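Chapter 5
Simulate Before You Solder 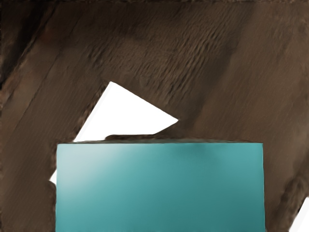 Fig. 5.1 Teal block in front of a brown, streaked surface. Rendered view.

Wednesday night, shared workshop, parts for the Naltiver arm still in the mail. So - simulator first. Aniela Sobczak and Lempi Seppälä ran 519 trial grasps before cutting any metal. Cheap mistakes. Good ones too.

In this chapter: building a scene, setting friction, placing the virtual camera. Start with plain blocks. Textures later, they slow teh render down.

You will need a laptop, 16 GB of memory, and roughly 3000 free steps per run. Save your settings file first - then read section 5.1.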